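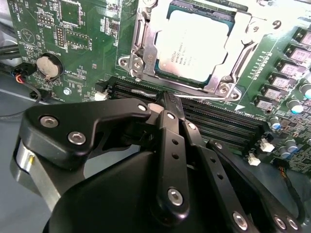

Yo limpio el ordenador de casa dos veces al año, y la de julio es la que más agradece, que en mi piso el polvo se cuela por todas partes. Lo apago, lo desenchufo y le doy con brocha suave y aire a golpecitos cortos. ¡Nada de aspiradora!

Los tornillos van a una huevera vieja - mano de santo, de verdad. El bote de aire Sadon me dura unas 30 pasadas.

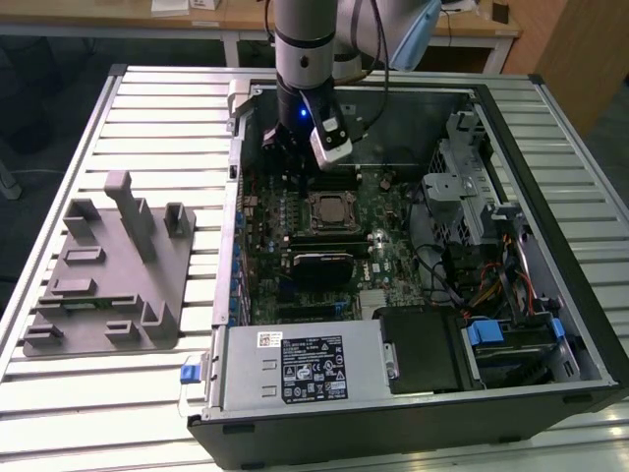 ¿Cada cuánto conviene cambiar la pasta térmica?

Cada tres o cuatro años, o antes si el ventilador se pone pesado.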